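Blackburn lab teaches gripper to slow down before it touches anything

I have a soft spot for robotics results that sound dull when you read them out, and this one is a beauty. The group at Tulari, up in Blackburn, has put out a short report on a method they call Drullo, and what it does is make a robot arm wait. Only for a moment, mind you, and only when it isn't sure what it's looking at.

I've been following Tulari for a while now (I used to live a bus ride away, so I'm biased) and I went up in July to hear them talk it through. Kelly Pearce led the work and was kind enough to give me most of an afternoon, plus a very strong cup of tea.

The problem goes like this. An arm that learns from people's demonstrations gets good at the big movements quite quickly. It swings over, lines up, comes down. Then in the last bit of the approach, when the camera at the wrist is almost on top of the object, the view changes completely. Everything gets huge, half of it goes blurry, and the arm's own fingers get in the way. Lots of learned systems carry on at the same speed regardless and end up shoving the thing they were meant to pick up.

Drullo splits the job in two. One part of the program does the reaching, much as before. The second part looks only at the close-up pictures and gives a score for how well it can make out the outline of the object. If the score is poor, the arm eases off, shifts a tiny bit to one side and has another look before the fingers close. Pearce told me they had tried training the whole lot as a single system first and spent months getting nowhere with it.
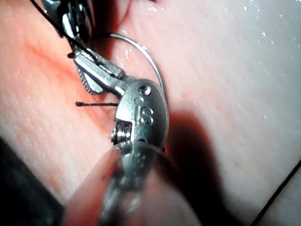

Small metal things were what the team picked for the hard part of the testing, and I can see why. Shiny surfaces change their look with every nudge of the camera, and anything with holes, loops or moving bits gives a program far too many edges to choose from. Take the little adjustable wrench with its thin wire ring: there's a polished oval head catching the light, a tight spiral of screw thread in a cutout, a row of tiny teeth, and a big soft shadow falling away to one side. You or I would know straight off which part is the tool and which part is the shadow. A program has to be taught, and the wire is worse still, going dark along the top and bright down the side — so to a computer it can look like two different things.

The numbers, then. The team collected 478 demonstrations, all done by people steering the arm by hand, and used 20 different objects for the tests. They ran 300 attempts with the new method and the same again with their old one. I won't pretend I followed every table, but the gist is that the arm knocked things out of place a good deal less often, and the gain was biggest with the small metal items. On soft things like cloth and sponge it made hardly any difference, and the report says so plainly, which I liked.

There is a price. The extra looking adds up to 3 seconds to a pick, and Pearce was quite open that a packing line wouldn't put up with that. She reckons most of it comes from the sideways shift and could be trimmed by letting the arm look while it's still moving. "We made it careful first," she told me. "Quick is next year's headache." She also said the method still struggles with clear plastic, and that nobody on the team has a good answer for that yet.

I asked whether it would work on somebody else's arm. Maybe! The close-up part was trained with one camera in one position, and moving it would mean gathering at least some of the demonstrations again. They plan to try that next with Ultia, a smaller arm they've been building on the other side of the same workshop. I had a quick go at steering it myself and was dreadful, so my efforts won't be going into anyone's training set.

The report is free to read on the Tulari site, and Pearce says the demonstrations will go up there too once they've been tidied and labelled. I'll post again when they do.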